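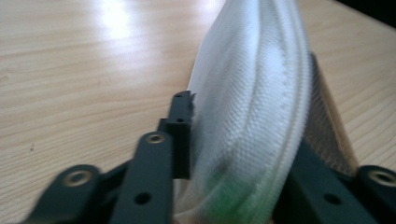
White woven fabric on a pale wooden tabletop.

About Karness

Karness is a small language school on the second floor of 189 Urimura Street. Berkay Kozan and Aishwarya Poduval opened it with one evening class in Turkish. We now teach Turkish, Malayalam, Japanese and Spanish to adults, from complete beginners up to people who want to read novels.

Classes have no more than 10 students. Each course runs for 20 weeks, with one two-hour class a week and a short break in the middle. Most groups meet after 6 p.m. – the Japanese beginners also have a morning class.

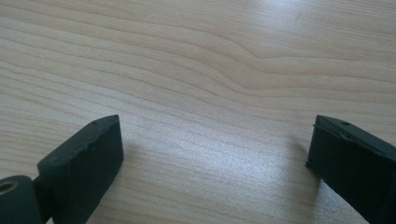

Our building dates from 1886 and was a seed merchant's office before it was a school. The stairs are steep, but there is an elevator at the back, reached from the parking lot. Ring the lower bell.

Berkay runs the Turkish program and handles enrollment. Aishwarya teaches Malayalam and trains our new teachers. New courses start in February and September. Placement interviews are free and take around 20 minutes. Textbooks are not included in the fee – you can buy them at the front desk or bring a used copy.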